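Two Fingers, One Play Kitchen: A Talk With Mahnaz Kermani on Picking a Gripper

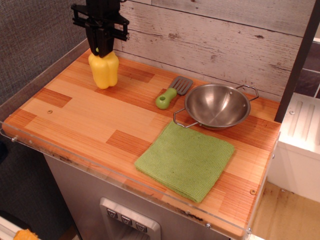 The gripper on the yellow bell pepper, at the counter of the play kitchen used for the comparison.

Mahnaz Kermani did not plan to spend most of the fall buying grippers. The team she leads at Covham had one arm, one gripper and a set of toy food, and the work was supposed to be about software.

“We kept blaming the controller,” Kermani said. “Pejman would tune it, we would get a good morning, and then after lunch it would start dropping things again. At some point you have to look at the hand.”

Pejman Ghorbani, the engineer who wrote most of the control code, agreed to freeze it so the team could test hardware alone. They settled on two parallel-finger grippers, one from Stistarberg and one from Taheri, and ran each through the same 332 picks on the same arm.

The objects came out of a children's kitchen set. Kermani said she wanted things with different shapes that could take a beating. The yellow pepper became the one everyone talked about.

“It has lobes, so the sides are not flat anywhere,” she said. “If you come down from above and close on the top of it, you might have good contact on one finger and almost none on the other. And the stem is right there between them.”

The Stistarberg gripper closed faster. Over the full run it dropped 13 objects, most of them the pepper. The Taheri gripper dropped 12. Kermani said a gap of one told her nothing, and that the team stopped looking at the totals after that.

What they looked at next was how each gripper failed. Ghorbani went through the logs and found that the Stistarberg hand reported a closed grip on several picks where the object was already slipping.

“That is worse for me than a drop,” he said. “If it drops and tells me, I can try again. If it says it is holding something, the arm goes off and does the whole rest of the motion with nothing in it.”

The Taheri gripper has its own problems. It is wider, and the bracket that holds it gave the team trouble near the back of the counter, where there is a wall to stay clear of. Kermani said they lost two days to rewriting approach paths.

Flat objects were hard for both. The toy spatula has a rounded handle, and the fingers have to come down almost to the wood to get it. The small steel pan was easier than expected, Kermani said, as long as the fingers went for one of the wire loops. Folded cloth was left out of the scored picks.

“A towel is a different test,” she said. “You can grab a towel badly and still have it in your hand. I did not want that counted next to a pepper.”

Asked about cameras, Kermani said the team had tried moving theirs twice and went back to the first position both times. A lower view helped with the flat objects but lost sight of the fingertips on tall ones. Ghorbani would like a second camera. Kermani has not approved one.

“He asks every month,” she said.

The team also borrowed a Zakau controller in November to see if the slip reporting was a problem with their own unit. The false grips showed up there too, at nearly the same rate, and the controller went back the next week.

Covham is keeping the Taheri gripper on the arm for now. Kermani said price did not decide it, although the Stistarberg unit was cheaper. She said she would look at it again if the grip signal were fixed.

The next round will use softer finger pads, cut by hand in two thicknesses. Ghorbani expects them to help with the pepper and hurt with the spatula. Kermani said she has no prediction.

“I was wrong about the pan,” she said. “So I am going to wait for the logs.”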